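Melel Folding Room Divider

We love this one! Light beige woven panels with a perforated pattern, so it closes off a corner and still feels airy. Stand it behind a table, angle one end forward and you have a snug little nook - lovely in a big shared room. It folds up when you want the space back.

Item 352. Spare feet come in packs of 50.

We use cookies to remember your basket. OK

Contact Melel | © 2022 Melel | Back to top

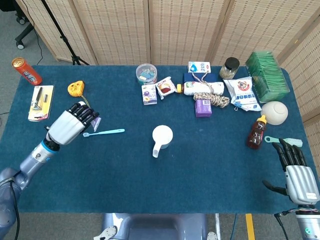 Woven divider behind a table with a teal-blue felt cloth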